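Flivik Laundry Folding Guide
Section 4: Folding T-shirts on the Wide Surface

By now you should have your folding area set up as we described in Section 3, and if you have skipped ahead (plenty of people do, and we don't mind a bit) please go back for a moment and make sure you have a broad, flat surface in a pale color that you can walk up to from at least one long side. A made-up bed with a smooth sheet pulled over it does very nicely. So does a large table. You will want 35 inches of clear surface in front of you for an adult shirt, and a bit less for children's sizes.

T-shirts come first in this guide, ahead of towels and pillowcases, and that surprises some readers. Sleeves are fiddly little things, and once you are comfortable with them everything else in the Stovton basket will feel like a holiday.

Before you begin

Check that every shirt is fully dry, including the seams under the arms, which hold on to moisture longer than you would think. Turn any inside-out shirts the right way. Push bags, papers and other odds and ends over to one side so that they don't end up folded into the laundry.

4.1 Laying out the shirt

1. Take one shirt from the pile and set it down in the middle of the surface. Don't worry about how it lands.

2. Find the collar first, then the hem. Turn the shirt until the collar points away from you.

3. Draw each sleeve out to its own side. If a sleeve has tucked itself under the body, lift the shirt gently by the shoulder and let it drop free.

A rumpled blue T-shirt

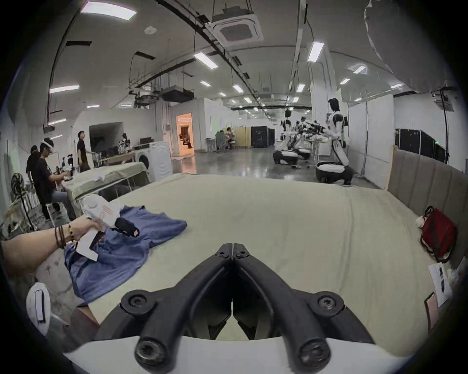
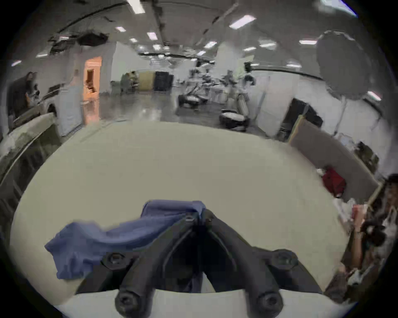
4. Starting at the collar, smooth the fabric down toward the hem with long, light strokes. Two or three passes are usually plenty, and there is no need to press hard.

5. Turn the shirt over so that the front faces down, and smooth it once more.

Note: Soft, well-washed cotton likes to creep back into wrinkles while you are reaching for the next corner. Rest one hand on the middle of the shirt while the other does the traveling.

4.2 Making the folds

6. Fold the right side in toward the center line, sleeve and all, then lay the sleeve back so that it runs straight down along the folded edge.

7. Do the same on the left. You should have a long, even strip, with the collar peeking out at the top.

8. Bring the hem up to just below the collar, then fold once more for a drawer or leave it as it is for a shelf.

9. Turn the finished shirt over and add it to your stack. Stop at 18 shirts and start a new stack, or the bottom ones will come out creased.

Caution: Do not fold shirts with large rubbery prints while they are warm from the dryer. The print can stick to itself, and peeling it apart may damage it. Let them lie open until they have cooled.

Caution: If your surface is a bed, keep your stacks well back from the edge. Mattresses give a little when you lean on them, and a tall stack will go over sooner than you expect.

Larger sizes and long sleeves are covered in Section 5.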